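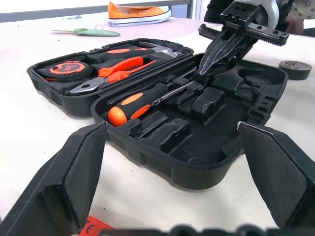

A hammer, pliers and a tape measure in their case.

The winter my mare quit drinking

I have kept horses for most of my adult life and I still managed to get caught out by a water bucket. Simard, my bay mare, is 16 hands of opinion, and when we moved her to Annick Campbell's barn she decided the water there was beneath her. She'd dip her nose in, curl her lip and go stand in the corner. I refilled it, scrubbed it, refilled it again (warm this time!) and got the same lip.

If you haven't been through this, it's a lousy feeling. A grown horse at rest can easily go through 6 to 10 gallons a day, more if she's eating mostly hay, and a horse who gets behind on water is a horse you lie awake over. Dry gut, hard manure, then the phone call to the vet. I was out there with a flashlight at feeding time, poking at droppings like I was panning for gold.

Annick's first question was about salt. I had a block hanging in the stall and figured that was that. Well, plenty of horses don't get much off a block, and mine had licked one little dent in it since May. We switched to loose salt, stirred into her dinner, and kept the plain block up in case she wanted it. I asked the vet how much before I started, and you should too, especially if your horse has kidney trouble or already gets a commercial electrolyte.

Then we soaked her hay cubes. I'd always thought of that as something you do for old guys with no teeth, but it's a sneaky way to get water in. Simard went after that mush like it was cake. She wore a good bit of it, and so did I.

The third thing was flavor. Hendrik Meijer hauls his two geldings, Roretti and Grotetti, all over the place for endurance rides, and he starts putting a splash of apple juice in their buckets at home before a trip so that strange water tastes familiar later. I tried it with Simard, always leaving a second bucket of plain water next to it. She drained the apple one and glared at me over the rim.

She's been on the loose salt for over 3 months now and drinks like a normal animal, mostly. I weaned her off the juice a little at a time. On cold mornings I still carry out a bucket of warm water with her breakfast, and she usually finishes it before she touches her hay. Annick's pony Isteo has noticed, of course, and bangs on his door until he gets one too, so I'm making two trips from the house before my coffee.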